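3.2 Packed goods in the bedroom

The second group of households came from the Kerthorpe and Skunham estates, where most flats have no separate dining room and small purchases are unpacked wherever there is a free surface. We logged 895 items in this group over the June visits. Each item was entered by its outer packaging alone – carton, packet, tin, bottle or bag – and by the way it had been put down. Contents were left out, as many packs were still sealed and we had agreed not to open anything.

Cartons were entered as upright, on a side or flat. A carton counted as upright when it rested on its smallest face, whatever the direction of the print. Packets and bags have no fixed base, so they were entered by what was underneath them: the furniture itself or another pack. This second case we call a carried item. Figure 2 has one upright carton, one flat carton and one carried item on the same table, close to a bed.
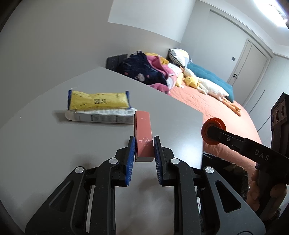
Figure 2. Table beside a bed. The tall pink carton is upright; the white carton behind it lies flat and carries a yellow snack packet with blue ends.

3.3 Bedding and soft items

Beds were recorded at the same visit as the nearest table. The bedspread was taken as the base layer, and anything lying on it was put into one of three classes: bedding in use, cushions and pillows, and soft toys. The bed in Figure 2 has all three, with a navy blanket and a pink one in a pile on a coral-orange bedspread, pillows next to a long teal cushion, and a plush duck and goose.

Piled blankets gave us the most trouble. Two coders often disagreed on where one blanket ended and the next began, and the Addo scheme, which we had followed up to this point, has no rule for it. We therefore entered a pile as a single item and noted its colours in the remarks column. Soft toys were entered one by one – a toy on a pillow was treated as a carried item in the same way as a packet on a carton.

The full list for both groups holds 3867 entries. Tables and beds are kept apart in the results, following Drimer, and shelves are dealt with in Section 4.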